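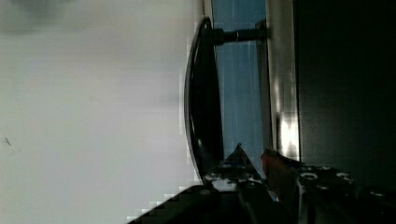
Black curved part and rod, with the blue panel behind them and the metal strip to the right.

Cleaning glossy black parts and the narrow gaps behind them

Glossy black pieces show every wipe mark, and the gap behind a rod or rail is where most people stop cleaning. The method below is the one I use at home. It takes one pass with a damp cloth and one with a dry cloth.

What you need
3 microfiber cloths, washed without fabric softener
A soft paintbrush, 1 inch or narrower
Dish soap and warm water
A flat wooden stick, such as a craft stick

Steps

1. Unplug anything electrical nearby and let it cool.

2. Brush out the gap first. Work from the top down and keep the bristles off the glossy face — grit caught in them will scratch it.

3. Put two drops of dish soap in a bowl of warm water. Dip a cloth and wring it out hard.

4. Wipe the curved part along its length. Go over the rim last with a clean section of the cloth.

5. Wrap the cloth around the rod and turn it as you slide it from one end to the other. Where the rod gets thicker, do that section separately.

6. For the panel behind, fold the cloth over the stick and run it straight up and down. Don't spray into the gap.

7. Wipe bare metal in one direction, then dry it right away with the second cloth.

8. Buff the black part with the third cloth. Use light pressure.

Fine scratches
Soap won't remove them. If you try a plastic polish, test it on a hidden spot and wait up to 3 hours before doing the rest. Skip sandpaper, even 3000 grit, on a coated finish.

Colm Fitzgerald wrote in February to ask about glass cleaner. I leave it off glossy plastic — some kinds contain ammonia, and that can cloud the surface.

Ju-won Ha
Updated March 19, 2025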